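Science Communication and Local Innovation: Interim Report to the Kohlhase Fund
Prepared by Finn Rathjen, program coordinator
Reporting period: second half of the grant year

Summary

The program is on schedule in two of its strands and behind in the third. The workshop series and the reading collection have met their targets for the period. The survey of small manufacturers in Tilton started late and will need an extension into October. We are not asking for more money. We are asking to move part of the travel line into data entry, as set out under Budget.

Workshops

The workshops bring people from small firms together with researchers who study how new methods spread between countries. Attendance held up better than in the first half. The sessions on licensing and on shared test equipment were the fullest, and both ran over time. The session on standards was thinly attended. Volker Oltmanns has rewritten it around two worked cases from the Niltico plant, and it will be offered again in the next period.

Participants asked for shorter readings sent out further ahead. We have cut the packet for each session to 36 pages and now send it 2 weeks before the meeting.

Reading collection

The collection supports the workshops and is open to anyone in Tilton. It covers innovation policy, the history of technology, and popular science and science fiction in several languages. The catalog now stands at 2454 items. Of these, 200 were added in this period, mostly by donation. Chinese-language material is the area where we have the least cataloging help, and those titles take longer to reach the shelves. 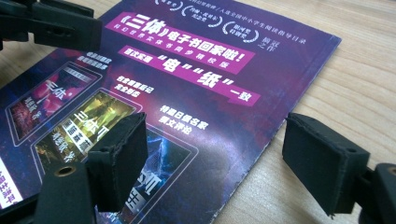 Survey of small manufacturers

The survey asks firms where they learned about the last new process they adopted, who paid for the training, and what they would do differently. Fieldwork was meant to start in the spring. It was held up by the ethics review, which asked for changes to the consent form, and then by the loss of our interviewer to a full-time job elsewhere.

A replacement is now in place. Pilot interviews showed that owners and shop-floor supervisors gave different answers to the question about training costs, so we now put that question to both. This adds time to each visit. The coding sheet has been revised to match, and the pilot interviews have been recoded.

The Flaltska database, which we planned to use for contact details, was more out of date than expected. Many listed firms had moved or closed. Names are being checked by phone before letters go out.

Periodicals

Magazines are shelved by title with the spine facing out. Donated issues are entered one by one, with the title recorded in the original script as well as in English where both are printed. Checking for duplicates is done at the same time. The binding work in the original plan has been dropped, as most users want single issues.

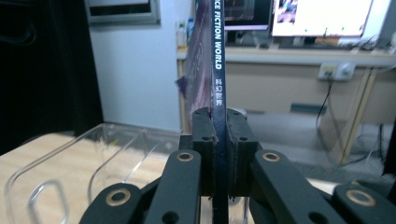
Tilton, July 12, 2022

Budget

Spending on workshops and the collection is in line with the plan. Travel is underspent, mainly due to the survey delay and to two planning meetings held online. We request approval to move the unspent travel money for this period to data entry for the survey. The total grant is unchanged.

Next period

The revised standards workshop will be held first, followed by a session on repair and maintenance skills. Survey fieldwork will continue through October, with a first set of tables to the fund after that. Volker Oltmanns will write the survey chapter of the final report, and I will write the rest.

Please send questions on the budget request to me at the Tilton office. A decision before the next payment would let us keep the data entry clerk on without a break.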